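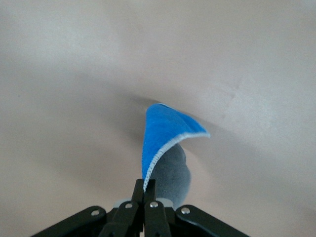
Okay, so I want to talk about grasp state. The planner has one question it asks all day long, and the question is "am I holding the thing?" For a mug that's easy, you close the fingers, they stop early, you've got a mug. For cloth it's a mess, and that's where Shamim Zaidi and I have spent most of our time since June. Leave the slide up for this whole section, please, I keep coming back to it. The fingers are pinched together with a thin edge of blue cloth between the tips, and if you went by finger width alone you'd swear they were shut on nothing. That's the talk in one go, really! Finger width reads as closed, the wrist camera says there's a great big blue fold standing up in front of you, and the software has to pick who to believe.

(Pause, let them look. Ask who's worked with cloth. Somebody always groans.)

A bit on how we're set up, quick. The stack is called Grivus, it's ours, it's mostly Python with the fast loop in C++. Three processes. One does control, one does perception, and one is the planner, which sits on top and tells the other two what it wants. They talk over a little message bus that Irfan Lashari wrote and that I've been meaning to replace and never will, because it works. Privby is the logging tool, you'll see it in the demo if the demo behaves.

So the old way. We had a threshold on finger width. Under the threshold, empty. Over it, holding. I wrote that, I'll own it. It was fine for boxes and it was fine for a rolled-up towel. Then we went to single-layer edges and the planner started doing this thing where it would pick up the cloth, decide it hadn't, open the fingers, drop the cloth, and go back for it. Over and over. Fouzia Afridi left it going while she made a coffee and it was still at it when she got back.

First fix was motor current. Squeeze a bit harder, watch the current, see if it feels squishy. Didn't help much. One layer of thin fabric just doesn't push back enough, and the noise swamps it. I've got a plot of this in the backup slides if anyone's keen, but it's a boring plot.

Second fix was the camera, and this is the part I like. The wrist camera moves with the gripper, so the fingers are always in the same spot in the picture. Bottom middle, every time. The linkage and those four silver screw heads are fixed too, and Şükran Aydoğan had the lovely idea of using the screws as a check on the camera mount. If they've shifted from where we expect them, the mount's been bumped, and perception raises a flag before the planner gets to do anything silly. Cheap as chips and it's caught a loose bracket already.

Then we only look at a patch just past the fingertips. What we ask is: does the stuff in that patch move with us? Lift a little, grab 2 frames, compare. Anything we're holding stays put in the picture and the table slides away behind it. Anything we're not holding slides with the table. You don't need to know what the thing is, you don't need a cloth model, you don't care what colour it is.

(Slow down here, I rushed this last time and Faisal Kiani told me so.)

Now the awkward bit. Go back to the slide and look to the right of the fingers, under the fold, where there's something grey and fuzzy. Is that part of the grasp? Could be another bit of fabric, could be something padded, and from one picture I wouldn't put money on it. The segmenter wouldn't either, it'll happily lump it in with the blue because the edges are soft and the cloth drapes over it. So we don't ask the segmenter. We split the patch into little tiles and each tile gets its own vote on whether it's moving with the gripper. Blue can say yes while grey says no, and the planner gets told "one thing held, something else nearby, not sure what." That third answer, the not-sure one, was the biggest change to the planner. It used to be a yes or no and now there's a maybe, and on a maybe it does a small sideways wiggle and asks again.

And yes, shadows. Pale surface, soft light, and you get this fuzzy dark patch near the top of the fold that has no edge to speak of. Our first tile tracker loved shadows. A shadow from held cloth sort of follows the cloth, so it votes yes, so you think you're holding a lot more than you are. We now throw out any tile without enough texture. The serged edge helps heaps, by the way. That white zigzag stitching is the best feature on the whole cloth, and if I could order every rag in the world with a contrast border I would.

Numbers, because someone will ask. We ran 3,000 grasps through replay in Privby, all logged on the Hiladdale bench, old check against new. The drop-and-retry loop is gone on single-layer edges. What's left is mostly maybes that should've been a yes, which costs us a wiggle and I can live with that. We haven't tried sheer fabric. We haven't tried a patterned tabletop either, and I expect that one to hurt.

(If short on time skip to the demo from here.)

Tuominen is the planner rewrite, that's Faisal's, and he's got the slot after lunch so I won't steal it. The short version is that maybe becomes a proper state with its own timeout, where at the moment it's an if statement with a long comment on top.

Demo: replay first, then live. Start Privby before Grivus or it misses the opening messages. If live falls over, go back to replay and take questions.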